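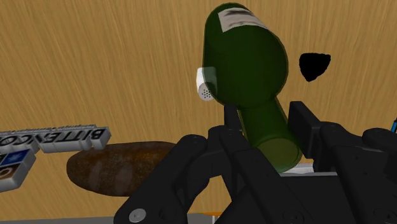
Handlebar vibration after bar-end mirror install, only between 4,000 and 4,500 rpm

Posted by fragkou_twin in Controls and Mirrors

I replaced the stock stem mirrors with a pair of Troltska bar-end mirrors. Since then the right mirror blurs badly in a narrow rpm band and I can feel a buzz through the throttle grip. The left one is clear at all speeds. The stock bar-end weights came off to make room. Bars are steel, 7/8 inch outside. Expander bolts are tightened by feel because the instruction sheet gives no torque. Is this a mounting problem or did I lose too much mass at the bar end?

3 replies

burcombe421
Probably both. The stock weights on my bike are 421 grams each on a kitchen scale. The mirror and its mount came to far less than that. Removing the weight raises the resonant frequency of the bar, and yours may now fall in the range where you cruise. Check these first:

Pull the right mirror and look at the rubber expander. If it is glazed or has turned in the bar, clean the inside of the tube with brake cleaner, let it dry, and refit.
Confirm the throttle tube is not rubbing on the mount. Leave a small gap and make sure the throttle snaps shut with the bars at full lock both ways.
Swap the mirrors side to side if the arms allow it. If the blur follows the mirror, the ball joint is loose.

If none of that helps, fit an internal bar weight. Mine is a steel rod in two rubber sleeves, pushed in until it stops short of the bend.

oldshaft_37
they all vibrate. put the stock ones back

Curkusstead Cycle Parts
Agree with the first reply on throttle clearance. Do that before you ride it again. On the blur, also check the handlebar clamp bolts against your service manual. Uneven clamps can cause a one-sided buzz.

Edit by fragkou_twin: expander had turned in the bar. Cleaned and refitted, blur is mostly gone. Still some buzz in the grip, so I have ordered the internal weights.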